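Forum technique Molefe > Préhension et effecteurs > Essais comparatifs
Garnitures texturées ou lisses pour la saisie de petits objets souples
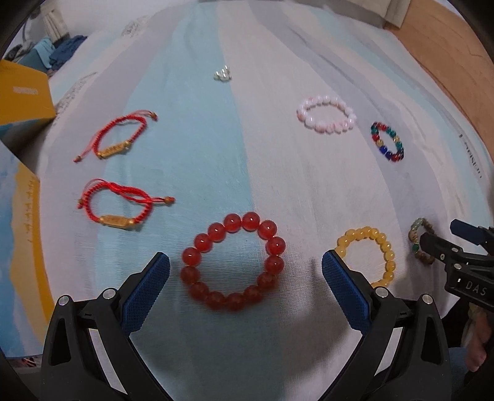 Ayanda Makhubela
Responsable des essais, Molefe
Février, 9 h 40
Dans le cadre de la comparaison engagée entre les garnitures Cisavby (texturées) et Grulturik (lisses), nous soumettons aux membres du forum nos premières observations. Le lot d'essai se compose de bracelets de perles et de bracelets en cordon tressé rouge à breloque dorée, posés sur un tissu. La série comprend 200 saisies par garniture. Les garnitures texturées ont été retenues à titre provisoire pour les bracelets de perles. Les cordons demeurent problématiques : la pince saisit fréquemment le tissu en même temps que l'objet.

b_mtshali
Membre
Bonjour,
Je ne partage pas cette conclusion provisoire. Sur une perle ronde et brillante, le quadrillage n'offre que quelques points de contact. Nos propres essais, conduits avec le contrôleur Wultico, donnaient l'avantage à la garniture lisse, sous réserve d'un nettoyage toutes les 20 saisies. Pourriez-vous préciser l'effort de serrage appliqué ?
Bongani Mtshali

Ayanda Makhubela
Responsable des essais, Molefe
L'effort n'est pas asservi, la pince étant tenue à la main. Il convient donc de lire nos résultats avec prudence. Le nettoyage n'était pas prévu au protocole ; il y sera ajouté.

atelier_sud
Membre
Le support me paraît peser davantage que la garniture. Un drap suit le mouvement des mors et se plisse sous le cordon. Nous avons repris une série identique sur un panneau rigide et l'écart entre les deux garnitures s'est fortement réduit.

b_mtshali
Membre
L'objection est recevable pour les cordons. Elle l'est moins pour les perles, que l'on peut saisir par le haut sans toucher le support. Je maintiens ma réserve.

Ayanda Makhubela
Responsable des essais, Molefe
Le support textile sera conservé, car il correspond à l'usage visé. Une série complémentaire sur panneau rigide pourra compter jusqu'à 700 saisies, réparties entre 2 opérateurs. M. Mtshali est invité à transmettre ses réglages Wultico avant le lancement.

b_mtshali
Membre
Réglages transmis par messagerie interne. Merci de bien vouloir consigner séparément les saisies par la breloque et celles par le cordon.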